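Search this site Go

How I Fold T-Shirts So They Stand Up in the Drawer

I've been folding laundry for a house of four for a long time, and for most of those years I did it badly. I made those floppy stacks where you pull one shirt from the bottom and the whole pile slides over. Then my neighbor Zubaida Sandhu watched me do it one afternoon in February, put down her coffee and took the shirt right out of my hands. What follows is pretty much her method, with a couple of my own bad habits mixed in.

You don't need a folding board or any of that. You need a flat surface at hip height, clean dry shirts, and a drawer. I used to fold on the bed and my back hated me for it (also the mattress sinks, so you can't get a crisp crease). A table is so much better!

Start with the spreading out

Everybody wants to skip this and go straight to folding. Please don't. If the shirt goes down crooked, every fold after that is crooked too, and you end up with a lumpy little parcel that won't stand.

Take one shirt from the basket and drop it on the table, front side down if it has a print you care about, front side up if you like to check for stains first. I'm a stain checker. Find a hem, any hem. The stitching is your friend because you can feel it with your fingers even when the shirt is all twisted up. Pinch a bit of fabric, lift, and let the rest fall open.

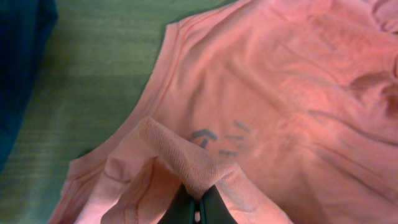

Follow the stitched edge and you'll always know which way the shirt is facing.

Once you've found one edge, go looking for the corners. Sleeve openings and the bottom hem both have a stitched band, so if you're not sure which one you've got, run your hand along it. Short loop, it's a sleeve. Long loop, it's the bottom. I still get this wrong with my kid's shirts, where everything is tiny.

Now smooth from the middle out. Flat palms, no hurry. Collar first, then shoulders, then down the body. Pull each sleeve straight out to the side and give it a little tug at the hem. If a sleeve has folded over on itself, reach inside and push it out, don't just pat it down and hope. I patted and hoped for years.

What a shirt looks like before you smooth it

Old soft cotton is the worst for this. It's the most comfortable thing in the drawer and it wrinkles if you look at it funny. I have a whole category of shirts like that, the ones with cracked lettering you can barely read anymore that no one in this house will let me throw out. My brother-in-law Jerome Bañez has one from a 5K in Mamcombe that is basically see-through and he still wears it to cookouts.
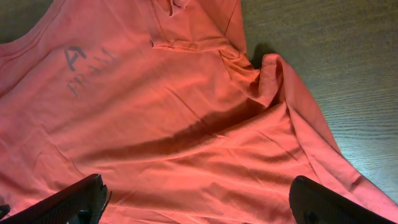
Bunched at the neck and a sleeve doubled over. Sort those out before you make a single fold.

With a shirt in that state, go to the neck first. Take the collar in both hands, one at each shoulder seam, and give the whole thing a shake. Lay it back down and most of the creases through the body will have dropped out. Then do the sleeves.

If the print is old and crackly, don't iron right over it. Turn the shirt inside out or skip the iron. I skip the iron. I skip it for everything, if we're being truthful.

The folding part

1. Face the shirt away from you, print down, collar at the far side of the table.

2. Fold one side in toward the middle so the edge lands under the center of the collar. Flip the sleeve back so it lies on top of that panel.

3. Same on the other side. You should have a long rectangle the width of your hand with the fingers spread, maybe a bit more for a big shirt.

4. Bring the bottom hem up toward the collar and stop 2 inches short. That gap matters, it keeps the finished packet from getting fat at one end.

5. Fold what's left in thirds. Three folds for an adult shirt, in half is plenty for a little kid's.

6. Stand it on its edge. If it flops, it was folded too loose. Open up the last step and press the air out with your forearm.

Filling the drawer

File them in a row from front to back, folded edge up, so you can see every shirt when you open the drawer. My dresser is an old 36-inch one from a yard sale over in Bevham and the top drawer takes all my T-shirts this way, where before I needed two. Leave a little slack. If you have to wrestle a shirt in, you'll wrestle the next one out and unfold its neighbors.

I put the ratty sleeping shirts at the back and the decent ones up front. Zubaida does hers by color, and it does look gorgeous, but I know myself and it would last until 8 the next morning.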